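Bindbridge Library, Reading Room Diary
Saturday, evening entry

The Reading Room opened at the usual hour and closed at five. Attendance was low in the morning and better after lunch, when the rain set in. Two new readers' tickets were issued. One request for the Gastitz parish papers was declined, as the bundles remain with the binder, and the reader has been offered an appointment in January instead.

The greater part of the day was given to the centenary history. Sawsan Karaki attended from ten o'clock with the corrected proofs of the first half, and we went through them at the long table in the staff room. The text is in good order. The chapter on the founding gift has been shortened, as was agreed at our last meeting, and reads better for it. I remain uneasy about the account of the Abou Jaoude bequest. The draft states that the books arrived in a single delivery. The day books for that spring record crates being received on separate dates, and one entry complains of damp in the lower stack before the last of them had been opened. Ms Karaki has agreed to reword the passage and to quote the day book directly. I have marked the page for her and placed it in the blue folder on my desk.

The spelling of family names was discussed at some length. Our older registers are not consistent, and on occasion the same clerk has used different spellings on facing pages. It was decided that the history will follow the form used by the families themselves where this is known, and otherwise the form in the accessions register. A short note to this effect will stand before the index. I had hoped to avoid a note, having seen too many of them grow to several pages, but Ms Karaki undertakes to keep it to a paragraph.

Rima Hourani joined us at noon to report on the printing. The firm of Gurovia has confirmed its price for 700 copies, of which 300 will be bound in full cloth for subscribers and the remainder issued in paper covers. The price holds until the end of the quarter. I raised the matter of the paper, the sample sheets having seemed to me rather thin – the woodcut of the old entrance shows through on the reverse – and Miss Hourani will ask for a heavier stock to be quoted. She expects the increase to be modest. Should it prove otherwise, I would sooner lose the folding map than print on the lighter sheet, and I have asked that this preference be recorded.

The map itself is still not settled. The version supplied shows the market on the wrong side of the river and leaves out the reading room in Tanner Street altogether, although we occupied it for the better part of a decade. A corrected tracing is to be made from the large plan in the office. The plan is fragile along its folds and is not to leave the building.

Other business. The radiator beneath the north window is again making a noise and has been turned off at the valve. Readers who prefer that table have been advised to bring a coat. The catalogue drawers from M to P have been waxed and now run freely. A letter was received asking whether the Library would accept a collection of railway timetables, and I have replied that we should be glad to see a list before giving an answer. One umbrella was left in the stand and has been labelled.

I walked over to the bindery shortly before closing to look at the Gastitz papers. Work is going forward steadily. The first bundles have been cleaned and flattened, and the repairs to the torn edges are neat and properly visible to anyone who looks for them, as they should be. The binder asks for a decision on boxes. I favour the deeper pattern, which costs more but will allow the seals to lie without pressure. I shall write to confirm this on my return to the office.

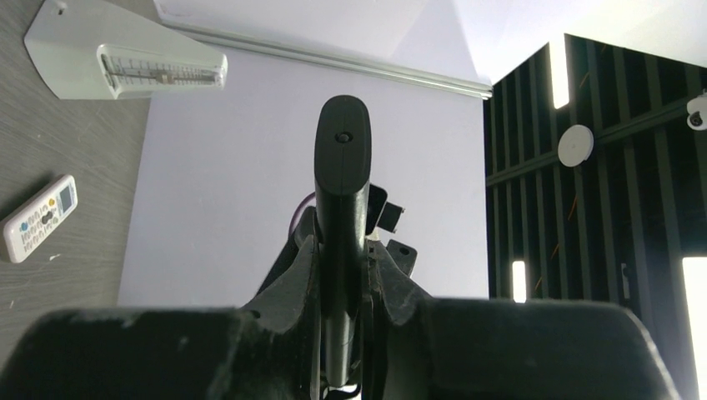

The binding of the subscribers' copies was the last matter taken with Miss Hourani, and the only one on which we differed. She prefers the dark green cloth used for the earlier catalogue. I have argued for black, with the head and tail bands and the ribbon in purple, the Library's own colour. A small amount of purple goes a long way on such a ground; the loop of cable against the black parts in the photograph shows how well it stands out, with no more than a glint of violet. The same photograph is of some help to Miss Hourani's case, I must admit, for the pale specks of dust are very plain on the matt black surfaces, and our shelves are not free of dust. A cloth with a slight sheen may answer the objection. Swatches of both are to be requested from Gurovia, and the question will be taken again when they have been handled for a week at the issue desk.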